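This site uses cookies to improve your experience. By continuing to browse, you accept our use of cookies. Manage preferences

Student Projects | Automation and Society

Household Chores and Two-Arm Robots: Final Project Report
Zerrin Akyol and Bülent Aydoğan
Submitted Mar 23, 2026

1. Purpose

The purpose of this project was to determine whether a two-arm robot can perform small household chores at a standard an ordinary family would accept. Public discussion of home robots tends to rely on short promotional videos. The authors wished to examine complete attempts, including the failed ones, under fixed conditions.

2. Method

Trials were conducted at the Fernley teaching laboratory during February. Three chores were selected: folding a hand towel, clearing cups from a table, and handling a small plastic stool so that its legs could be checked and the stool set back upright. Each chore was attempted 18 times, for a total of 54 trials. A trial was counted as successful only if the chore was completed within 6 minutes and without human help. Arm movements were guided by a control program trained on 3,650 recorded demonstrations from the Flallside collection.

The stool was included at the request of our supervisor. It is light, but it is wide in relation to the grippers, and its legs extend well beyond the seat. Both arms must therefore support it together, and an error by one arm is passed directly to the other.

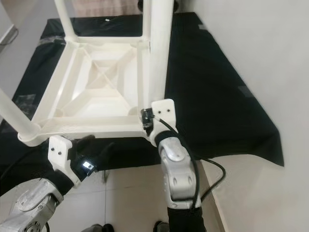 Timing began when either arm first touched the object. Trials in which an object fell to the floor were stopped and recorded as failures, and the arms were returned to their starting position before the next attempt.

3. Results

Cup clearing was the most reliable chore, with 15 successes. Towel folding succeeded 9 times. The stool was completed 6 times. Most stool failures occurred during turning, when one arm lost contact at a corner. In several other trials the stool was placed on the table with a leg over the edge.

4. Discussion

The system cannot yet be left to work alone in a home. A success rate of 30 in 54 would not be acceptable for a dishwasher or a vacuum cleaner. Cup clearing may be suitable for supervised use in a cafeteria or a shop. Further work should test softer contact surfaces and a larger set of furniture. A comparison with the Clatico planning software was proposed but was not completed within the semester.

Contact the department office | Copyright 2026 | Back to top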